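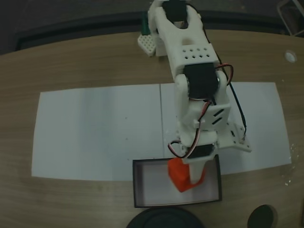 2022-07-12

I slept badly and got up before the heat. The first thing I did was open both windows on the courtyard side, and then I made tea and did not drink it. My plan for today was only one thing, to give the table back to itself. I say it like this in my language and I am not sure it is correct in English, but I will leave it. I promised myself in May that this diary will be in English until the end of the year, also on the days when I am tired.

The table is the best thing I bought since I moved to Gandarent. It has a light brown top with the wood grain, and I like to put my hand flat on it in the morning. I paid 141 for it, with delivery, from the secondhand hall at Delar, and two men carried it up the stairs and complained in a very polite way. For the first weeks I kept it so clean that I was eating on my knees, on the sofa, so as not to make a ring with the cup. Then came the work from Soltani, the labels and the small parts to sort, and the table slowly became a place where things are put down and not picked up again.

So I began with the papers. I made one pile for what must be answered and one for what must be kept, and a third pile appeared without my permission, for what I do not understand. In it there is a letter about the water meter, which I have read four times. Each word is clear to me and the whole is not. I will take it to the office in Gratitz when I go there for the shoes.

For sorting I always put a large sheet of white paper on the table first. My aunt did it with lentils and buttons, and I do it with screws. On the wood a small dark screw disappears, and on the white it is easy to find. The shallow box with the black rim goes next to the paper, a little over its edge, so I can push things in with the side of my hand. It is light gray inside and the rim is low, so nothing hides in the corners. I tried before with soup plates, but the round bottom brings everything together in the middle, and then one must sort it again.

I worked until eleven. I did the long screws, the short screws, the washers, and then the little plastic feet that belong to shelves I don't own anymore. I don't know why it is difficult to throw away a plastic foot. I put them in an envelope and wrote "feet" on it, and after lunch I was ashamed and threw away the envelope also.

Lunch was bread, cucumber and the rest of the white cheese. I ate it standing at the sink. It was already very hot and the neighbor below was playing his radio, the same station as always, with a man who speaks quickly about football. I understand more of him than in spring. Today I understood a complete joke, but I was late to laugh, and I laughed alone in the kitchen when he was already at the weather.

After lunch I wanted to continue and could not. I sat in front of the white paper and pushed one washer from the left to the right. I thought about the room in my parents' house where my father had his own table, with a drawer for string. He kept every piece of string, also the ones too short to tie something. When we emptied the house we found 69 of them in a cigar box, each one rolled and closed with a knot. My sister counted them and then she had to go outside. I have not thought about this for a long time. I would like to have that box now, but I let it go with the other things, and at that moment it seemed to me the right decision.

At four I took a cold shower and washed the kitchen cloths, and hung them over the bath. Then I paid the electricity. I also wrote to Soltani that I can take 14 more packets this month, if they send them before I travel. I wrote the message three times. In the first it sounded like I was asking for a favor, in the second it sounded angry. The third was short and I sent it.

In the evening I moved the lamp to the other end of the table. The socket is farther away, so the cable must go behind the chair, but the light falls better from there and my own hand does not make a shadow on the work. I should have done it months ago. I also found out that one leg of the table is a bit shorter than the others, and I folded a piece of card under it. Now it does not move when I write. I am writing on it at this moment.

It is past ten and still warm. The piles are smaller, and the third pile has the same size. Tomorrow I must buy envelopes, vinegar for the kettle, and a bulb for the corridor. I must also call about the shoes before I go all the way to Gratitz, as last time they were closed for lunch until three and I waited on a wall in the sun.

New word today: "washer." I knew it only for dishes.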